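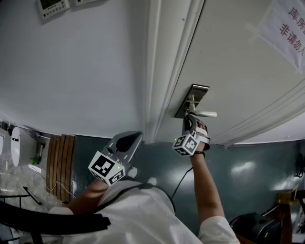 Slide 1: door with a lever handle

Sorting, packing and checking a used building set
Speaker notes, Ilse Hagedorn
Wednesday session, after the coffee break

Opening

Say hello, check that the back row can hear. I run the used side at Flillness. We buy building sets from families, check them and sell them on. Today is about the checking, using one set from start to finish. Prices at the end only if someone asks.

Ask for hands: who has bought a used set and found a piece missing on the last page of the booklet? Wait for the hands. Move on.

The set

The set is the Cullness ferry harbor. It has 505 pieces, a ferry with a bow ramp, a ticket office, a crane and a short length of pier. Age range on the box is seven and up. I picked it because it comes in to us all the time and it is a fair test. Lots of small gray parts, a long string for the crane, and two windshields that look the same until you lay them flat.

Pass the two windshields around now. Get them back before the break.

Step one: empty the bag

Tip everything into a flat tray with a low rim. Take out what does not belong. Usual finds are coins, hair ties, beads, and pieces from other brands that almost fit. The other brands matter most. Press each suspect piece onto a known good plate. If it grips too hard or slides off, put it in the reject cup.

Do not pull built sections apart yet. A half-built ferry tells you which parts are there, and you can check it against the booklet page in one go.

Step two: wash

Lukewarm water, a little dish soap, a mesh bag. No dishwasher. Keep stickered parts out of the water, also anything with a motor or a light brick. The crane string comes off its drum and gets wiped by hand. Dry on a towel overnight, studs down, so the water runs out of the hollow side.

If asked about bleach: we don't use it. Yellowed white parts are sold as yellowed, and the listing says so.

Step three: sort

Sort by shape first, color second. People do it the other way and then spend an hour looking for one dark gray pin in a pile of dark gray. Plates, bricks, slopes, pins and axles, everything else.

Jara sorts by color anyway and is faster than I am. She has done it for years. For a beginner I still say shape.

Step four: check against the list

The parts list is in the back of the booklet. Work down it line by line and tick in pencil. Put the counted parts in a second tray so they can't drift back. On the harbor set, watch for these:

The ramp hinges. They crack on the inside where you don't see it. Bend each one with your thumb.

The small clear round pieces for the pier lights. They stick to the tray and to your sleeve.

The ticket window. Older boxes have a plain one with a sticker, newer boxes have a printed one. Either is correct.

The figures. Captain, passenger, dog. The captain's cap is the part we replace most.

Step five: missing pieces

Write the missing parts on a card with the part number, color and quantity. Salcedo keeps our spares drawers and fills the card if he can. If he can't, we have a choice: swap in the same shape in another color where it can't be seen, or sell the set short and list what is gone. We never swap without saying it on the card. The card goes in the box with the set.

Step six: pack

Bag by building stage, one bag per section of the booklet. Press the air out. Booklet goes flat on the bottom with a sheet of cardboard over it – a bent booklet is the complaint we hear most after missing pieces. String wound on its own drum and taped with paper tape.

Practice round

Trays are on the side tables. Work in pairs, one reads the list and the other picks. Fifteen minutes. Each tray has parts left out on purpose, so have them write a card.

Collect the cards and read a few aloud. Collect the windshields.

Questions. Spares list goes out by email in June.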